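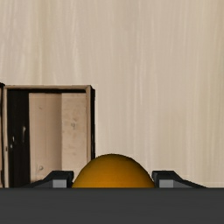
Rental unit walk-through, Clollbridge, Unit 10. Inspected by Jyoti Vashisht on 11/10/2023 for Solanki Property Care. Tenant present for the first half. Small loose things are a trip and choking risk with a toddler moving in, so anything like the orange ball by the open wooden box goes in a box with the lid shut at night.

1. Smoke alarms – OK. Hall alarm chirped once, battery changed.
2. Carbon monoxide alarm – OK. Replace by June.
3. Kitchen outlets – FAIL. Left of sink does not trip on test.
4. Water heater – OK. Set too high, turned down.
5. Stair rail – FAIL. Bottom bracket loose, two screws missing.
6. Window locks – OK except back bedroom, painted shut.
7. Furniture and surfaces – OK. Keep lidded boxes back from table edges.

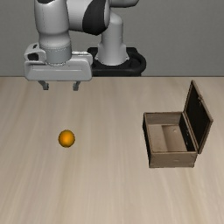

Lidded box and small ball on wood-grain table.

8. Dryer vent – lint packed at the elbow. Clean before move-in.
9. Exterior steps – OK. Salt bucket empty.

Items 3 and 5 must be fixed before keys are handed over. Electrician to quote for item 3, limit $300. Work order 1352 covers the rail. Copy to the Astville office.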